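Kornetti Pantry - Community Support
Ticket: Shelf labels print one line too low after update
Status: Solved
Opened by: Noboru Sugiyama
Product: Kornetti Pantry with Layug label printer

Noboru Sugiyama, 8:10 am

Hi all! First, I love this program. We've moved the whole canned goods list over from a spreadsheet, more than 700 items, and searching it is so fast that I keep looking things up for fun.

The trouble started with the April update. Every shelf label now prints one line too low. The item name lands where the date should be, and the date falls off the bottom onto the next label. The first label on a new roll is fine. By the fourth or fifth it has drifted so far that the text sits across the gap.

Setup:
Layug printer, USB cable
Small labels, 24 to a strip
Template "Shelf - two line"
Laptop is an old Drakden with 64 GB free on the drive

Tried so far: restarted everything, swapped the cable, new roll from a different box, cleaned the roller with the little felt pen. Same drift every time, which I find kind of fascinating.

Kornetti support, 9:25 am

Thanks for such a clear report. Could you print a test page from the printer itself, with the laptop unplugged? Hold the feed button until the light blinks twice, then let go. Please also tell us what the template screen shows under Gap.

Noboru Sugiyama, 9:50 am

Test page is perfect! Dead center, all the way down. So the printer is innocent and I owe it an apology.

Gap shows 0. I'm nearly sure it used to be 3, but I never wrote it down. I changed it to 3 and pressed Save, and when I reopened the template it was 0 again. Tried it with the category set to Canned and then to Dry, no difference.

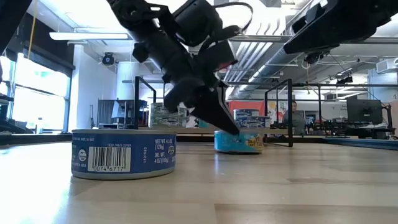
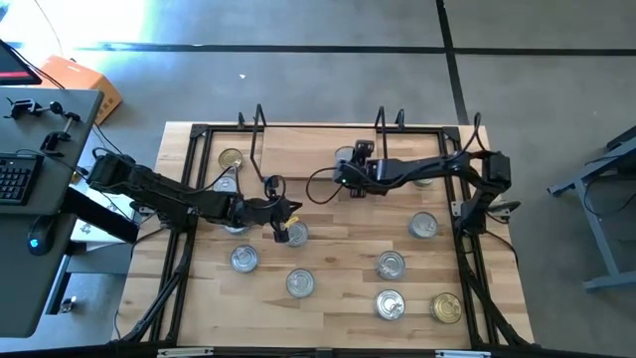
Cans on the light wood table.

Does changing the gap setting mean I have to reprint labels that already came out right?

Labels that printed correctly can stay where they are. The gap setting only affects new print jobs, and the item records behind the old labels don't change.

Kornetti support, 11:05 am

We can reproduce the Save problem here. Templates made before the update are locked to the old layout format, so the gap value gets thrown away when you save. Please try this:

1. Open Templates and select "Shelf - two line".
2. Choose Duplicate and give the copy a new name.
3. Set Gap to 3 in the copy and save.
4. Close the template, open it again, and check that the 3 is still there.
5. Feed one blank label, then print a short run of six.

Noboru Sugiyama, 11:40 am

It works!! The 3 stayed put. I named the copy Rirham after our street and ran the six, then a full strip of 24, and the last label lines up exactly like the first. Names on top, dates underneath, nothing on the gap.

One small thing for anyone following along - the copy doesn't become the default. I printed two bad ones before I noticed the old template was still picked in the print window. Go to Settings, then Printing, and choose the new one there.

Also, is there a way to sort the print queue by shelf? I'd be thrilled with that.

Kornetti support, 1:15 pm

Great to hear, and thanks for the note on the default. Sorting by shelf is under View in the queue window, though it resets when you close the program. We've logged that separately. The template fix will be in the next update, and your copy will keep working after it installs.

Marking this one solved.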